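Felloswood Nusley Table Oil, Satin

Hardening oil for indoor tables, desks and countertops
Sizes: 18 oz can, 40 oz can
Finish: Satin
Colors: Clear, Aranda Amber, Markico Gray

Product details

Nusley Table Oil is a wipe-on finish for bare or previously oiled wood. It soaks into the surface and hardens there, leaving a low sheen and very little film. You can use it on oak, maple, ash, walnut, beech and most pine. Oily tropical woods should be wiped down with mineral spirits first and tested on the underside.

The clear version darkens pale wood slightly, much as a damp cloth would. Aranda Amber adds a warm orange tone and is the one most people choose for older pine. Markico Gray takes the yellow out of new oak. The colors can be mixed with each other or thinned with clear.

Coverage

The 18 oz can covers some 30 square feet with 2 coats on sanded hardwood. Softwood and end grain will take more. If you are coloring a large top, buy enough to finish it from one batch, and stir the cans together before you start.

How to apply

Remove old varnish or paint completely. Sand with the grain, finishing with 150 grit, and vacuum off the dust. Stir the can well. Shaking puts bubbles in the oil.

Spread a thin coat with a lint-free cloth or a short-nap pad. Leave it for 18 minutes, then wipe off everything that has not soaked in. Pay attention to corners and the underside of the edge, where oil collects and turns sticky. Let it dry overnight with a window open and repeat.
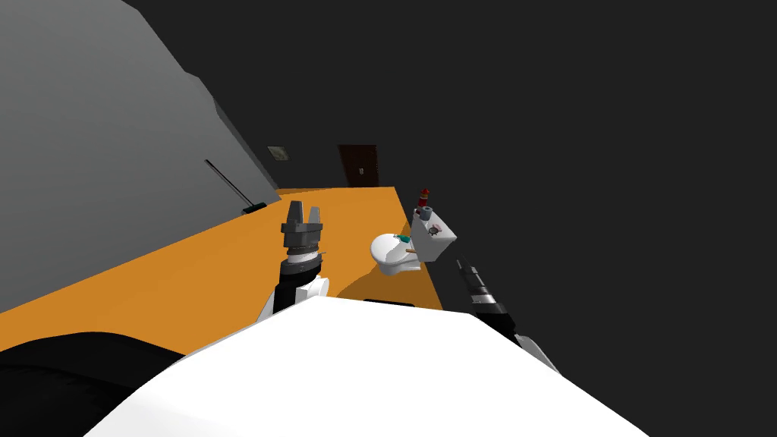 Light use is fine after 2 days. Keep water, hot dishes and tablecloths off the top until it has cured for 30 days. Cold rooms slow this down, so allow longer if you are working in November.

Care

Wipe with a damp cloth and mild soap. Dull patches can be re-oiled without sanding the whole top.

Safety

Rags soaked in oil can heat up and catch fire by themselves. Lay them flat outdoors to dry, or put them in a metal container filled with water and close the lid. Keep the can away from children.

Shipping

Ground shipping only. Unopened cans may be returned within 40 days.

Page updated July 2026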